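Vollix Bench Arms: Questions We Get Before People Buy

How much should we set aside for a first setup?

More than the price of the arm, I'm afraid! Our starter package, with the arm, the basic gripper and the wrist camera, comes to $3,421, and plenty of folks stop adding right there. Please leave room for spare finger pads, a decent table, a power strip with a switch you can reach, and the odds and ends you'll want your robot to pick up. Some $300 usually covers those extras for a small shop or classroom.

Do we need the soft gripper or the standard one?
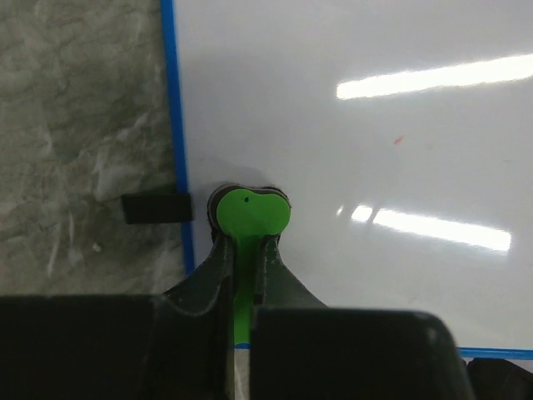 Fingers are where I'd ask you to slow down and think a bit before you sign anything. The standard pair closes in a V, and it suits parts with something narrow to grab — a stem, a handle, a peg. A narrow green stem under a wide, lobed head sits between the two fingers quite nicely, and you'd pay extra for the soft kit without needing it. If your parts are mostly round fruit or bagged goods, then yes, get the Clistetti soft pads and budget for a second set. Fingers do pick up scuffs and worn edges with use, so we put them on the quote as a supply item.

Is it cheaper to lease?

It can be, if your project is short. The Mathias lease runs a minimum of 3 months and includes one finger swap. Past a year, buying nearly always wins.

How long will it take to arrive?

Plan on 30 days from the signed order. Schools that want to start in September should really get their paperwork to us before the summer rush (we do try, but the Proton controllers come in batches).

Can we add a second arm later?

Of course! Ask for the double mounting plate on your first order, and the second arm bolts right on.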